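Search the catalogue
Enter title, author or keyword
Go

Review: The Velasberg Reader, an anthology of short fiction in translation

Last updated: 23 July 2023

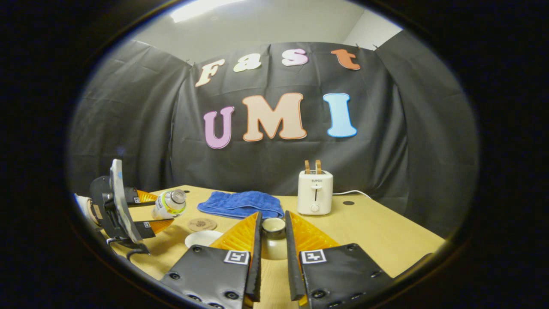 The Velasberg Reader, issued by Tiedemann in April, collects 28 stories by writers from small coastal towns, all of them appearing in English for the first time. It runs to 344 pages, including notes, and is offered in paperback only. The library has assessed it for general borrowers and for use by reading groups.

The selection is stronger in its second half. The opening stories are mostly sketches of village life, competently told but close to one another in mood, and a reader who begins at page one may wonder whether the whole volume will keep to the same grey harbour. The pace changes with "The Ferry Office", a long story set in the port of Datport, in which a clerk continues to sell tickets for a service that has been withdrawn. It is the best work in the book. The dialogue is dry and quick, and the translation keeps its humour without resorting to slang that would date it.

Women writers account for 22 of the stories, a welcome balance in a field where earlier anthologies have favoured the same few men. Several of these contributors write about leaving home for study or work and returning to find the family language harder to speak. "Salt Ledger" treats this subject with particular care. "My Aunt's Colour", by contrast, explains its meaning twice in the final pages and would have benefited from a firmer editor.

The translations are the work of several hands and the standard varies. Most read naturally. In the middle section, some idioms have been carried across word for word – one character is said to "eat the stairs" on three occasions – and the notes offer no help. The introduction is useful on the history of the literary magazine Storgate, where many of the pieces were first printed, but gives little attention to the women who wrote for it in its early years.

The production is adequate. The type is clear and the margins are generous, although the spine of the review copy creased on first reading. Author biographies are placed at the back in alphabetical order, while the stories follow order of publication, so moving between the two is slower than it should be. There is no index of original titles.

The volume is recommended for public and senior school collections. Reading groups with limited time may wish to begin with "The Ferry Office" and "Salt Ledger", which together come to 60 pages and can be discussed comfortably in one meeting. Borrowers may reserve the title at the main desk or through the catalogue.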